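Module Nitura – Séance 3 : bonnes pratiques de saisie à la pince portative

Une bonne démonstration, ça se prépare, et c'est un vrai plaisir quand tout s'enchaîne ! Les règles qui suivent valent pour toutes les séries du module, objets souples compris.

1. Avant la prise
Étaler les objets avec un écart net entre voisins. Vérifier la course des doigts à vide, 10 cycles complets, puis noter le numéro de série dans la fiche Purkwood.

2. Pendant la prise
Approcher lentement, doigts ouverts de part et d'autre de l'objet, et fermer sans à-coup. Un bracelet de perles est un cas magnifique : il plie, il roule, il change de forme sous la pression. On pince une portion du rang – jamais le cordon seul.
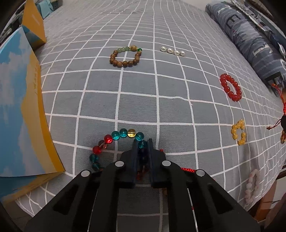 3. Après la prise
Reposer l'objet à plat avant d'ouvrir les doigts. Toute chute se note, même minime, et l'essai reste dans la série.

4. Validation
Une série compte 54 essais, dont 50 exploitables au minimum. En dessous, on recommence la série entière (courage, la deuxième va bien plus vite !).

À lire pour la séance 4 : polycopié Halvorsen, page 73, sur les cordons et les tresses.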